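Plasley Desk 3 review: a developer tablet app that gets the basics right

Plasley has been selling its code editor on the desktop for years, and the tablet version is finally out of beta. I have used Desk 3 as my main editor since February, on a tablet with a keyboard case, for a mix of small web projects and documentation work.

Installation is simple. The app takes up 565 MB before you add any language packs, and it asks for an account only if you want to sync. Projects open from local storage or from a Git repository. The first clone of my main project took a few minutes, and after that pulls were quick.

The editor itself is close to the desktop one. Shortcuts carry over, including custom ones, and the file tree can be hidden with a swipe. Syntax coloring works in 81 languages according to the settings page. I tried six of them and had trouble only with one template format, where closing tags were colored as plain text.

Sync is the weak point. Twice I edited a file on the train and came back to a conflict notice for a file I had not touched on the other machine. Freya Dawber, who writes the help pages with me, had the same thing happen on a Friday evening and lost a paragraph. Support answered the next morning and suggested turning off background sync – that fixed it, but you then have to remember to press the button.

Battery use is reasonable. I got through a workday with the preview pane closed. With it open, the tablet needed charging by mid-afternoon.

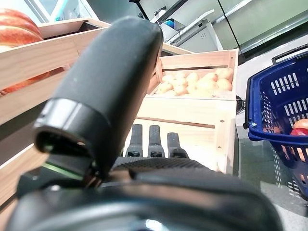 The preview pane is the feature I use most. It shows a page at phone, tablet and desktop widths, and it reloads when you save. Large photos are scaled down in the pane unless you tap them, so small details need a second look. Fine dark edges against bright backgrounds can look fine at full size but muddy in the phone view. Turning on "full quality" in the pane menu fixed that and slowed the reload slightly.

Printing is missing, and so is any way to compare two branches side by side. Both are on the public list for the next update, with no date given.

Desk 3 is a one-time purchase, and sync is included for three devices. If you already use the desktop editor, I would get it and leave background sync off for now.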